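Notes from the open day at Bridombridge: robot arms on everyday jobs

Handout to go with the second-year session on handling. Please read before the seminar and bring it with you, because I won't be putting slides up.

Those of you who came along in July can skip the first bit. For everyone else: the Halley building at Bridombridge opens its lab to visitors now and then, and I went with the 11 of you who signed up. I've been to plenty of these days and usually come home with a free pen and sore feet, but I enjoyed this one far more than I'd expected (and I did get a pen). The team showed us their Sostari set-up, a pair of arms facing each other across a table, and the stuff they were working with was ordinary household clutter. A tray, a white cup, shoes. I was delighted!

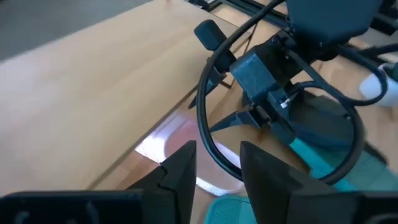

Course tutor, Handling and Automation, second year

A view from down by the fingers is what I want you to think about first. You and I look at a table from head height and see everything laid out. From the wrist of an arm it's all big close shapes, with the other arm leaning in and its cable looping right across the middle. Try to work out where the tray ends and the next thing begins and you'll see how hard the job gets. I had a go at this myself on the train home and got cross with it.

Some questions I scribbled down on the day, which we'll use in the seminar:

If one arm blocks the other's view, which one should wait?
How much should the arm be told beforehand about what's on the table?
Does a soft thing like a shoe need a different grip from a hard thing like a cup?

On the last one, somebody in our group asked whether you'd pick up a sandal by the strap or the sole. We got three different answers from the lab team, all perfectly sensible, and they carried on arguing about it over the biscuits. 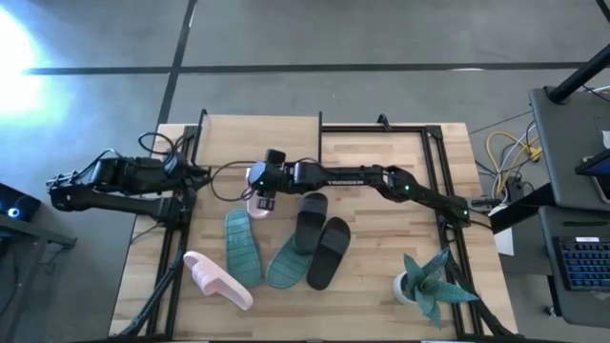 Handling and Automation Notes, no. 9

Look at the sandals for a minute, pink, green and black, with a black one lying on top of a green one. Pairing them up is child's play for us. For the arms you've got to sort out which colour goes with which, then deal with the overlap before you can get hold of the one underneath. I'd like you to write down the order you'd move them in, step by step, as if for someone who has never seen a shoe. Keep it to one side of paper.

The talk afterwards was about Rai, the lab's own planning software, and I'll admit I lost the thread halfway through. What I did catch was that they'd logged 2000 attempts at household jobs by then and kept the bad ones as well as the good. I like that very much, and I'd like the same from your lab books, please. Crossings-out are fine. Torn-out pages are not.

Written work is due in my tray by 6 January 2025. If you missed the visit, borrow notes from someone who went, and come and see me if you're still stuck on the grip question.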